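Wrist camera washes out on shiny wood, arm loses the snack bar

Home Robotics Help > Arms and grippers > Vision

Posted by Lema_bench in March

I've been building a small arm at home for most of the winter and I'm stuck on the camera side. It is a two-finger gripper on a Dotach arm kit, with a small camera fixed at the wrist looking down past the fingertips. The job I set myself is simple. A basket of snacks stands on the table, and the arm should pick up a bar and put it in the basket.

The arm moves well enough. The trouble is finding the bar. The table has a glossy finish and the room light bounces straight back into the lens, and the patch of glare sits low in the view, between the two fingers. When a pale wrapper gets near it, my detection either loses the bar or decides the glare is the bar and goes for that. I had 182 attempts logged when I last looked and the failures nearly all had the box drawn round the bright patch.

The second problem is the basket. Its sides are full of small openings and you can see the coloured packets through them, so the detector also likes to mark things inside the basket as things to pick up.

I'm using the stock colour threshold plus a blob size check. Exposure is on auto. I would like to keep the table as it is because we eat at it. 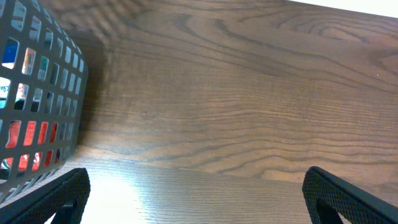
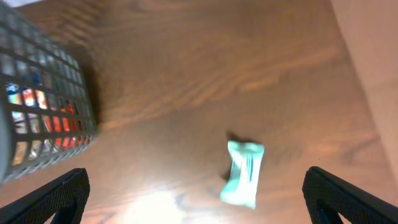
Wrist camera views with the basket at the left. The bar is on the table in the second one.

What I want to know is whether to fix this in the lighting or in software, and whether it's worth moving the camera. The mount is printed, so a new one is only an evening's work.

Kipchumba Mabula
Marked as helpful, 18 votes

Do the exposure first. Auto exposure on these small cameras averages the whole view, so every time the arm moves over a darker bit of wood the glare gets worse. Set it to manual, lower it until you can see some grain in the bright patch, and leave it there. On my Suseo board the exposure value was 519 on auto in the evening and I ended up well under half of that. Your number will be different, so don't copy mine.

Then lock the white balance as well. Your second picture has a light green wrapper and the wood is reddish brown, and that is a good pair of colours to separate. If the white balance drifts you lose that advantage, and the threshold you set in the morning won't work at night.

For the glare itself, move the lamp before you move the camera. Put it off to one side and point it at a white wall or a sheet of paper. If the light is coming from the ceiling, try switching it off and using only the lamp. You will still get a reflection but it will be wider and duller. A polarising filter can help too, although it won't do the same thing at every wrist angle, so I'd leave that until last.

In software, throw out any pixel that is very bright and has almost no colour in it before you run the blob check. A wrapper with a white band down the middle will come out as two thin strips after that, so join up blobs that lie close together and are parallel.

For the basket, don't try to be clever. It doesn't move, so measure where it stands relative to the arm base and ignore any detection whose table position falls inside that area, with a small margin. Tape the corners on the table so it goes back in the same spot after dinner.

sturkdale_shed

I gave up on colour and trained a small detector. I took 4000 pictures on my own kitchen table and it was fine there, then it was poor on the workbench. So it does work, but you need to mix up the light and the surface when you collect them. Include plenty with no bar on the table at all. I left those out the first time and it found a bar in everything.

Tintagel Road

Put a tablecloth on it.

Comment from Lema_bench

Locked exposure and white balance last night and moved the lamp. The false hits on the glare have mostly stopped. The basket ones haven't, but I haven't measured up for the mask yet. The tablecloth rucked up under the fingers when I tried it, so that's off again.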